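Budgeting a two-arm cell: the short version

Written in a rush before the December order goes in. Eero Lehtinen asked for it, so blame him for the length.

1. Start with the task, not the arm. Write down what gets picked up and how thin, soft or awkward it is. Stems are awkward. Boxes aren't.

2. Split the money. We put 70 per cent on arms and grippers. Rest goes on frame, rail, table, cables, lights, props. Props always come out higher than the first guess.

3. Get 2 quotes for the frame at least. Dresen cut to length, Allonora don't, so add a day with the saw. Ask wether brackets are included. Ours weren't, first time.

4. Spare fingers. Order 4 pairs with the arms, seperate delivery costs more than the fingers do.

5. Lead times. Martinelli said 7 weeks for the rail. Order that first, everything bolts to it.

6. Wall space. Beams take baskets and hooks, cheap way to get extra places to put things. Price them per wall. Wallpaper too if you want to change the backdrop later.

7. Consumables line. Vases, scissors, artificial flowers for the flower job. Buy doubles of anything glass. Zyanya Hinojosa keeps the list, send her changes before lunch.
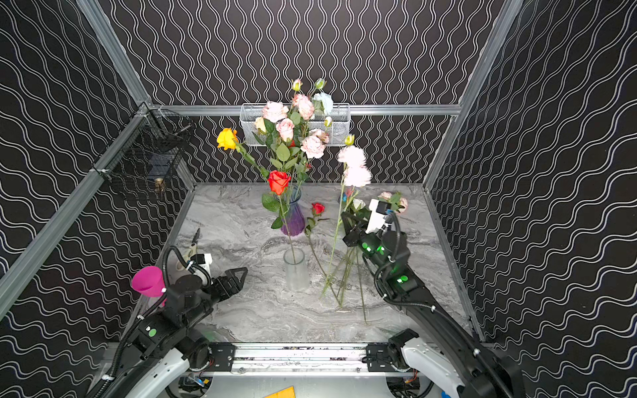 8. Cables. Measure with the arm at full reach, then add slack. Loops need room over the top of the arm as well.

9. Sign-off. One sheet, totals at the top, quotes stapled behind. Delivery to the Bilo door, and put a phone number on it or the driver goes away again.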